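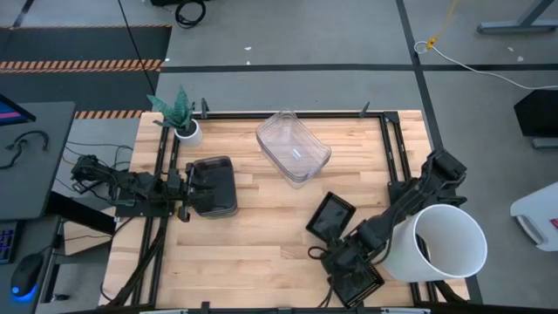
The two-arm table at the Clernau workshop, with two flat black pieces lying by the right arm.

Search this site
Enter keywords
Go

Print this page | E-mail this page

Tusus: a shared planning layer for two-arm workstations
Progress report to the Eklund Fund
Sun 10 February

Dear friends at the fund,

Thank you for your patience in waiting for this one. We had meant to write before the holidays, and then the planner went through such a large change that anything we sent you would have been out of date by the time you opened it. So you are getting a longer letter than usual, and I hope a more useful one.

You will remember that the grant pays for software, and that the arms, the table and the rails were already ours. Tusus is the piece that sits between a task ("put the boards in the bin") and the two arm controllers, and decides which arm does what, in which order, and along which path. When we last wrote, it could do this well enough for one arm at a time, with the other one parked. It now plans for both arms together, and that is the main news.

Planning

The old planner worked out a full path for the left arm, froze it, and then asked the right arm to fit in around it. This was simple to write and we were fond of it, but the right arm spent much of its day waiting. The new planner gives each arm a short stretch of path, checks the two stretches against each other in time as well as in space, and then moves the window along. If they conflict, the arm that is carrying something keeps its path and the other one yields. We tried several cleverer rules for who should yield and came back to this one, mostly for the sake of the people who have to read the logs.

The window is 2 seconds long. Shorter windows made the arms hesitate near the middle of the table, and longer ones made each replan slow enough to be felt. We may let the window stretch when the arms are far apart, but that work has not been started and I would not like to promise it for the spring.

The table model has also been cleaned up. The rails and clamps used to be typed in by hand as boxes, and every time a clamp was moved along the rail somebody had to remember to edit the file (you can guess how that went). There is now a small tool, which we call the layout editor, that lets you drag the fixed items into place on a plan of the table and saves the result with a version number. The planner refuses to start if the version it was given is older than the one the arms were last run with. It has stopped us more than once, always rightly.

Perception

This is where we are furthest behind, and I would like to be plain about it. The flat black boards are found reliably when they lie apart from one another. When one is tilted, or when gripper fingers cover part of it, the outline we get is often too small, and the planner then believes it has more room than it does. We have added a margin to every outline that touches a gripper, which keeps things safe but makes the grasps more timid than they need to be. A better fix would be to remember the outline from before the gripper arrived, and a first version of that is running on recorded data only.

Clear plastic continues to be a trouble. The transparent container on the table lets the wood grain show straight through, and the segmentation step is quite happy to report bare wood in the middle of it. For now the container is entered in the layout editor as a fixed item, so the planner steers around it whether perception sees it or not. We know this is a stopgap. Mikia, the labeling tool we built last year, has been extended so that a person can draw transparent objects as a separate class, and 3000 images have been labeled that way so far. We have trained on part of them and the early results are encouraging for rims and corners, and still poor for flat bases.

Control and logging

The controller side needed less work than we had budgeted for. Each arm now reports its own state on a common clock, and the gripper commands go through the same queue as the motion commands. Before, a gripper could close a moment ahead of the arm settling, and we would see a board nudged along the wood. The logs from both arms, the cameras and the planner are written into a single file for each run, and there is a viewer that plays them side by side. I cannot tell you how much time this has saved us — we used to line up timestamps by eye.

Testing

We keep a set of 14 test layouts, and every change to the planner has to pass all of them in simulation before it goes near the table. On the real arms, a test session lasts about 90 minutes, most of it spent on resets between runs. We would love to have the arms do their own resets, and there is a rough script for it, but it presently knows only how to take boards out of a bin and set them down flat.

Budget and schedule

Spending is in line with the plan. The line for controller work is underspent, as you might expect from the section above, and with your agreement we would like to move the remainder to perception, where another pair of hands on the labeling and training would make a real difference. Please let us know if you need a formal request for that and we will send one along.

The public release of the layout editor is still planned for this period. The code is ready; the manual is half written and reads like it. The planner itself will follow once the outline problem is settled, as we would rather not hand other workshops a safety margin we are ourselves unhappy with.

Still open at the end of February, as far as we can see now:

- remembered outlines tried on the real arms
- transparent class added to the live perception step
- reset script extended to the clear container
- layout editor manual finished and checked by someone outside the team

You are warmly invited to come and see the table running whenever you are near Clernau. Mornings are best, and a short note beforehand lets us have a full session set up for you.

With many thanks, as ever,
The Tusus team

Print this page | E-mail this page

Related items
Tusus: first report to the Eklund Fund
Mikia labeling guide, second edition
Layout editor: notes for early testers
Reading a combined run log
Visiting the Clernau workshop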